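Dorkatby residents offered first refusal on new park home plots

Bergeron, the operator of the Dorkatby residential park, has confirmed that existing residents and their families will be given first refusal on 27 new plots at the eastern end of the site. Registration opens in May and will remain open for six weeks.

The park currently provides 213 homes for people in later life. The additional plots occupy land formerly used for the storage of touring caravans, and will be reached by an extension of the present loop road. Four of the plots have been set aside for residents who need level access and a wider parking bay.

Under the arrangements published by the operator, a resident who wishes to move within the park may reserve a plot before placing an existing home on the market. The reservation will be held for up to six months. Pitch fees for the new plots will be set at the same level as those paid elsewhere on the park, and will be reviewed on the same date each year.

Said Erraji, head of resident services at Bergeron, said that the decision followed a series of meetings held in the clubhouse over the winter.

"Many residents told us that they wished to stay at Dorkatby but wanted a smaller home, or one nearer to the bus stop," he said. "It is right that they should be asked before the plots are advertised more widely."

The homes will be supplied by Ginevari in single and twin layouts. A show home is to be placed beside the site office, and viewings may be booked between 10am and 4pm. Trukex has been appointed to carry out the groundworks, and deliveries to the site will not be permitted before 8am.

Hậu Giáp, who chairs the residents' association, welcomed the announcement but asked for further detail on drainage along the lower road -- a matter which the association has raised before. The operator has agreed to publish the drainage plan ahead of the start of works, and a printed copy will be available at the site office.

Residents who have already given their details to the office do not need to do so again.

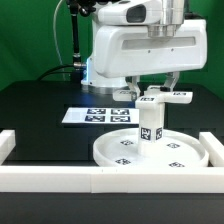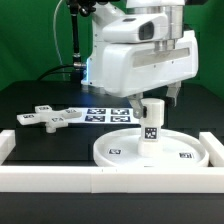
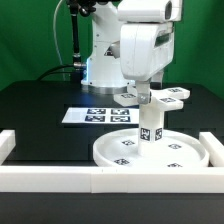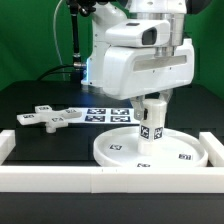
White robot arm at a black tabletop.

We use cookies to improve your visit to this site. By continuing to browse you agree to our use of cookies. Accept | Manage settings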